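Clearing out the flat in Skamton, second evening

Started on the toy shelf after supper, with the brown teddy bear first.

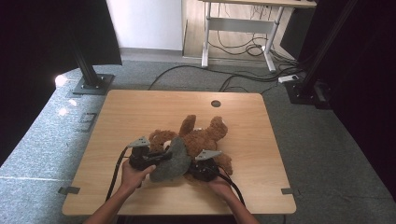

My sister said on the phone that I should stop sorting and start deciding, and that if a thing had stayed in a box through two moves it could go to the shop without a meeting about it. I said I would try. She said she had heard that before, and asked how many boxes were left. I told her 14. She wanted to know if that included the closet in the hall and I had to say no.

She is right about the moves. When we came up from Vultcombe I paid to have all of it carried up the stairs, and most of the tape has not been cut. I found the invoice tonight in the folder with the lease. It was 209 dollars for the van and the second man. For that I could have bought new saucepans and left the old ones on the curb.

Did the kitchen box after the call. Kept the colander, the good knife and the blue casserole. The lid of the casserole is chipped but it sits flat. Put the fondue set in the pile for the shop. The forks have colored ends and I remember the arguments over who had red. We used it maybe twice after my father died. My mother would not have minded it going. She got rid of things easily, which I seem to have missed out on.

The papers are slower. Four hours on one box and I am still not at the bottom. Bank statements from an account that closed, a warranty for a refrigerator, school reports for both of us. I read the school reports, so that was most of an hour gone. Mine from sixth grade says I would do better if I finished what I began. I put it in the keep folder and then took it out, and then put it back.

Also a letter from the Cleltesia, where my mother worked the front desk before we were born. It thanks her for her service and encloses a voucher for two nights, never used. It has no end date on it. I looked the hotel up and the building is apartments now. I am keeping the letter.

Ate standing up at nine because the chairs had boxes on them. Ordered from Thaweesak, the green curry and rice, and it came in half the time they said. I had enough left over for lunch. The man at the door asked if I was moving in or out and I said neither, and he nodded.

The shop only takes drop-offs in the morning, before eleven, and they won't take bedding or anything with a plug. That leaves the two lamps and the heater. The downstairs neighbor said she would have one lamp. The heater smells when it is on and I should have thrown it out last winter. I need to call the city about where it goes.

Books next. My rule was going to be one shelf, and I measured the shelf and it holds fewer than I thought. The atlas takes up the space of three novels and half the borders in it are wrong. My sister wants the atlas. She also wants the sewing tin, and she says I can have the clock in return. The clock has not run since April but the man on the corner thinks it needs cleaning and nothing else. He quoted 100 dollars. I said I would think about it, and I have been thinking about it for some time.

I have written SHOP on five bags and KEEP on two boxes. One more box says ASK, and that one is getting heavy. My back is sore on the left side from the stairs.

It rained from six on and the front window is leaking again at the bottom corner. Put a towel down. Must write to the landlord, and this time take a copy.

Alarm set for seven. Bags go down first, then coffee, then the hall closet.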